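Cedside open day, anyone else go?

gantry_gus
Posted Thursday, December 12, 2024

Took the afternoon off and drove over to the Cedside open day. Parking was a mess, but they let us get a lot closer to the robots than they did in October. Back then we were all behind a rope and I spent the whole time looking at somebody's hat. Groups of 12 this time, so you could hear the person talking!

The Hotov people had the kitchen prep bench and I stayed there way too long. Anyone else make it?

millhouse_deb
I was in the 2:00 group. Liked the Borbély talk on grippers, didn't love the bench. It's so slow! My kid can dump a cup in a bowl in two seconds and she's four.

gantry_gus
Ha, fair. But slow is kind of the point when you're still working out the grasp, right? I'd rather watch one careful pour than a sped-up video.

torque_wrench_18
Have to side with Deb. I've been to three of these and it's always a nice clean white table with one thing on it. Show me a messy counter and a dented pan and then I'll get excited. Also 20 bucks for the lunch box, come on.

gantry_gus
The lunch box was bad, no argument there. I don't agree about the table though. A shiny steel bowl is a nasty thing to put in front of a camera, all those reflections sliding around, and then you set a clear cup right up against the rim. 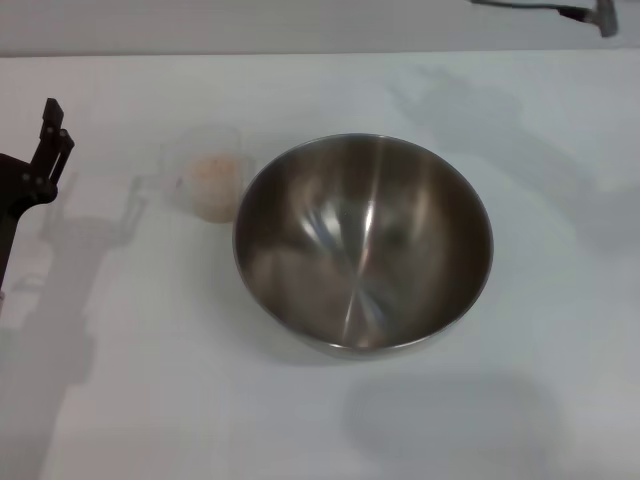 I asked the guy running it if they'd thought about switching to colored cups and he said sure, it would be easier, but the kitchens they talk to already own clear ones. Good enough answer for me. Wish I'd asked what they do about lids.

millhouse_deb
OK, I'll give you the clear cup. I lose those on my own counter. Still too slow.

pallet_jack_nw
Did anybody catch what Troner was showing? I got there late and they were packing up.

torque_wrench_18
Conveyor stuff. Skip it unless you buy conveyors.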